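Reading time: 9 minutes

We use cookies to keep this site working and to see which handouts get read. By carrying on you agree to this. Manage preferences

Gripping and Handling, Unit 3: Comparing two grippers on soft things

Notes by Recep Bozkurt, for the September group

Before you start

Welcome back, everybody. Last time we spent nearly the whole session on rigid parts, and most of you went home (quite rightly) feeling that a gripper is a simple enough creature: it opens, it closes, and if it closes hard enough the part comes with it. This unit is where that comfortable feeling gets taken away for a while. I hope you'll enjoy it all the same, because soft objects are far and away my favourite thing to teach with, and I've been looking forward to this one since the summer.

Please read these notes before you come to the bench. They are longer than they need to be, I know, and I have been told so by several years of students, but the people who read them do tend to get away in time for lunch.

You will want your log book, the task card, and the gripper comparison sheet from Unit 2. If you've lost the sheet there are spares in the tray by the door.

1. What we mean by a fair comparison

It is very easy to say that one gripper is better than another and very hard to say what you meant by it. At Skerau, where I worked before I came here, we once spent a whole spring arguing over two sets of fingers, and when we finally sat down with the logs we found that one set had been tried mostly in the mornings by an experienced operator and the other mostly in the afternoons by whoever was free. All that arguing, and we had been comparing people!

So for this unit, keep as much as you possibly can the same from one run to the next. Same table, same object, same starting spot, same operator for a full set, same closing speed. Change the gripper and leave everything else be. If something else does change (somebody bumps the table, the plate gets nudged along), write it in the log and carry on. A run with a note beside it is still a useful run. A run that has been quietly left out is a nuisance to everyone who reads your figures later.

A set is 10 picks. I know that feels like a lot when the first four have gone beautifully, and I know the temptation to stop there. Please do the full set.

2. The object: steamed buns

A steamed bun is a lovely test object. It is pale, it is round, it has no edges to speak of, and it gives way when you press it. From the camera's point of view it is awkward too, being a white thing that we then ask the arm to put on a white plate on a white table. From the gripper's point of view it is worse. Squeeze too little and the bun slides out from between the fingers as you lift. Squeeze too much and you leave two dents in it, and though some buns will spring back a little, you cannot count on that.

There's also the matter of where the bun begins. In our task it starts in a steamer, down inside a metal rim, so the fingers have to come down more or less from above and open wide enough to get round the bun without catching the rim on the way. Students tend to think about the grasp and forget about the approach. I'd say a good half of your bad picks will be decided before the fingers have closed at all.

3. The task

The arm on the right takes the buns out of the steamer and sets them on the plate, and the lid stays on the left side of the table throughout. 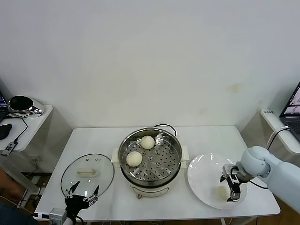 Two buns in the steamer with the third held at the plate, and, in the second picture, one bun in the steamer with three on the plate.

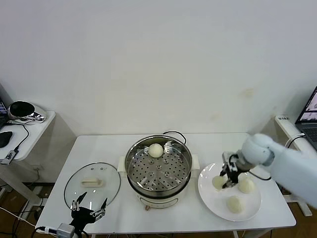

4. Things to look at on each pick

I've put these in the order I would look at them myself, though you're welcome to find your own way.

The opening. How wide were the fingers when they came down? Write down the setting, and then write down whether it looked generous or tight to you. The two don't always agree, and your eye is worth something.

The angle. We ask for a straight descent, 90 degrees to the table top, for the first set. In the second set you may tilt the wrist if you think it helps with a bun close to the rim. Many people find it does. A few find that the tilt brings the back of the hand too near the handle of the pot, so go slowly the first time and keep your free hand near the stop button.

The contact. Do both fingers arrive together? If one touches first it will push the bun sideways before the other gets there, and on a perforated tray the bun may stick and roll instead of sliding. You will see it happen if you crouch down to table height, and I'd encourage everyone to have a turn at that.

The squeeze. Begin with a closing force of 3 newtons and go up in small steps. Please don't begin high and come down, however impatient you're feeling. You only get so many undented buns in a session and the kitchen is not always kind about giving us more.

The lift. Pause for a moment just clear of the tray. A pick that is going to fail will very often fail here, and it is much nicer to have the bun drop a short way back on to the tray than to have it drop on the floor halfway across.

The release. This gets forgotten more than anything else on the list, and it is worth real marks. A slightly tacky surface will cling to one finger when the jaws open, and the bun comes up again with the hand, or gets tipped over on the plate. Open slowly, wait, then rise.

5. Scoring

Score each pick out of 100, using the comparison sheet. Half the marks are for getting the bun to the plate at all, and the rest are split between the state of the bun afterwards and where it ended up. A bun that reaches the plate with two deep dents in it has been delivered, certainly, but you wouldn't thank the waiter.

Work in pairs for the scoring, with one person judging the bun and the other writing. Swap at the end of a set and never in the middle of one. And do talk to each other about the doubtful cases! Two people will often disagree over what counts as a dent, and it is far better to settle that early on, write down what you settled, and stick to it.

6. The two grippers, briefly

You'll be trying the Gudley fingers and the Sezer fingers. Both sets are two-fingered and both fit the same wrist, so the changeover is quick, but please let me or one of the demonstrators check the screws before you power up again.

The Gudley set closes in a straight line, with the fingers staying parallel the whole way. It is predictable and easy to reason about, and most people get decent scores with it in their very first set. It does want a bit of room on either side of the object.

The Sezer set swings in on an arc, so the tips come slightly downwards as they close. That can be a real help in getting under the curve of a bun, and it can also be how you end up scraping the tray. You'll need to start it a touch higher than feels natural. Last year's group took roughly twice as long to get comfortable with it, and then several of them wouldn't hear a word against it.

I do have a favourite, and I'm not going to tell you which until your sheets are in.

7. A word about the controller

The Bammont controller keeps its last force setting when you change fingers. It does not ask you whether you'd like to keep it. So every time you swap, go into the grip menu and set the force back to the starting value by hand, and have your partner read it out loud from the screen. I have crushed a fair few buns by skipping this step and I should like you to learn from my buns and save your own.

If the screen shows the amber warning for following error, stop, open the jaws, bring the arm up and call one of us over. It is nearly always a cable that has caught on something, and it takes a minute to put right.

8. What to hand in

Your log for both sets with each gripper, the comparison sheet, and one page of plain writing on which fingers you would choose for this job and why. I would like you to mention at least one pick that went wrong and what you think happened. Be as frank as you like. The pages I remember best from past years were full of dropped buns and good thinking.

If your sets came out nearly level, say so. You don't have to pick a winner, but you do have to tell me what you would try next to separate them.

Reading for next time: the chapter on compliant fingertips, up to the section on silicone pads. We'll be going back to the same steamer and the same table, with pads fitted, so hang on to your numbers from this unit.

Enjoyed these notes? Sign up to our newsletter to hear when new handouts are added. You can unsubscribe at any time.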